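# The Evening Batch: Learning to Sell Online After Work

At 7 in the evening the shops on the ground floor are still open, and on the second floor the Tastik course in online selling begins its class.

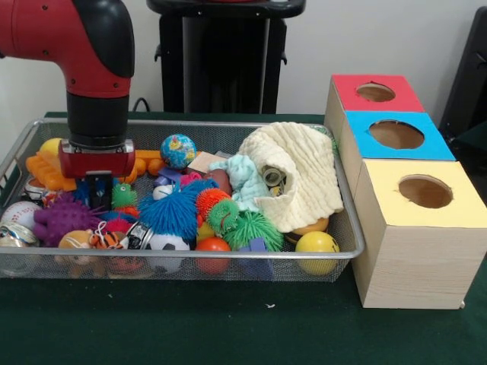

Jyoti Pandey disagrees with the word "course." In her opinion it is closer to a workplace, where you are allowed to make mistakes with a small budget and another person checks the bill afterwards. She finished the program in May and now runs paid search for a furniture exporter, and she still keeps the notebook from the first week.

The program was started by Omprakash Maurya, who earlier spent many years in the sales department of a printing company. He noticed that young people who came for interviews could explain what a click is, but could not say what a click should cost for a shop selling pressure cookers. Their certificates were in order. They had simply never spent any money on an advertisement.

So he built the lessons on spending. Every student receives a small amount for advertising and a real client, usually a local business which has no marketing employee. The program lasts 9 weeks. In the first two weeks the students only read: old campaigns, customer letters, return forms. Many of them complain about this. After that they write their first advertisements, and these are published on the same evening.

For the last group, the main client was Jaiswal, a family firm that sells school bags and lunch boxes. The firm had a website, but most orders came by telephone. The students divided themselves into teams of 6 and each team took one product. One of the teams discovered that parents were searching for the bags by the age of the child, while the website listed them by volume in liters. They changed the names of the pages, and the telephone operator was the first to notice, because callers started to ask for "the bag for second grade."

I asked Anum Abbasi, who teaches the writing classes, what is most difficult for her students. She answered that it is to delete.

"They come with a beautiful sentence and the sentence does not sell the bag," she told me. "I let them run it for two days. Then we look at the numbers together and I do not need to say anything."

Since its opening the program has taught 152 people. Not all of them went into marketing. Yaroslav Kravchuk joined in order to help his wife's bakery and returned to his job in accounting, where he says he now reads the advertising invoices with much more suspicion. Two other graduates opened a small agency called Wimimside, which manages accounts for dentists and one driving school.

There are also weak sides, and Maurya speaks about them without being pushed. The classes are in the evening, so people with long travel home often leave early. The reporting tool, Zornunix, is good for showing results to a client but slow to learn, and one full week is lost on it. Video is hardly taught. Several former students mentioned that this was the first thing their new employers asked for.

Nisha Srivastava, who arranges the interviews with companies, would like to add a video module of 8 lessons. She has already written the plan for it and is now looking for a teacher who has made advertisements for small shops, with small money. Two candidates have given a trial lesson so far. The students preferred the second one, and Maurya preferred the first. The new group will start before they agree, and it will have the old schedule.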